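Project report: A small kitchen on a table
Group Wamel, second-year course in Object Studies
Handed in 23 August 2018

1. Why we chose this subject

Our course asked every group to take one ordinary room and to study how its things are arranged. Most groups took a real room. We chose a play kitchen, because a kitchen in small size shows very clearly what people think a kitchen must have. A toy maker can not include everything. He must decide what is enough.

The set we studied is kept in the teaching collection at the Savolainen building. It is not one set from one maker. The pieces were bought over several years, and some were given by families. For this reason the colours do not always match, and the sizes do not match either. We found this more interesting than a new set in its box.

2. Questions

We wanted to answer 2 questions. Which pieces make a table look like a kitchen to a person who sees it for the first time? And where should the pieces stand, so that the middle of the table stays useful?

The second question came from our own bad experience. In our first arrangement, all the big pieces stood in front, and the small food was lost behind them.

3. The table and the pieces

We worked on a black tabletop. It was a good choice for us, as the white pieces are easy to find on it and also the small ones do not disappear. The appliances are white toys. One has a rounded body with a lid and a row of four buttons on its base. We could not agree if it is a food processor or a slow cooker, and in our notes it is only "the machine with the lid". The knife block has three black handles.

For the food and other small items we used a teal basket with an orange rim. The purple pot belongs to the cooking side, together with the round burner. We added a pink cloth, folded in a square, and a pale yellow plate.

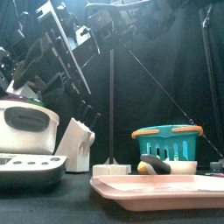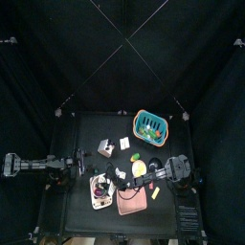
4. What we asked the visitors

We showed the table to 7 visitors of the Markomum open afternoon, one after another. Each person first looked without touching, and then told us what kind of room it was and which piece gave the answer.

All of them said kitchen. The burner with the pot was named most often as the reason. The knife block came second, which surprised us — it is a small piece and we had almost left it in the cupboard. The basket did not help much. Two visitors said it could also stand in a shop or in a bathroom.

The machine with the lid gave us the longest conversations. The visitors had the same problem as we had, and one of them thought of a rice cooker. Still, everybody was sure that it belonged in a kitchen.

5. Discussion

We think the heat is more important than the food. When we took the burner and the pot away for a short test, the visitors needed more time to answer. A folded cloth does not say "kitchen" alone, but beside a plate it looks like a kitchen towel.

Our study has weak points. The visitors were all adults. Children, who use such toys every day, might give other answers. We also changed the places of some pieces between visitors, and we did not write down every change. In October we would like to repeat the test with the Fadeck play group, this time with a fixed plan drawn on paper.

6. Literature and length

The text without this section was allowed to have 2,000 words. We stayed far under it. The list of books is in the shared folder of the group.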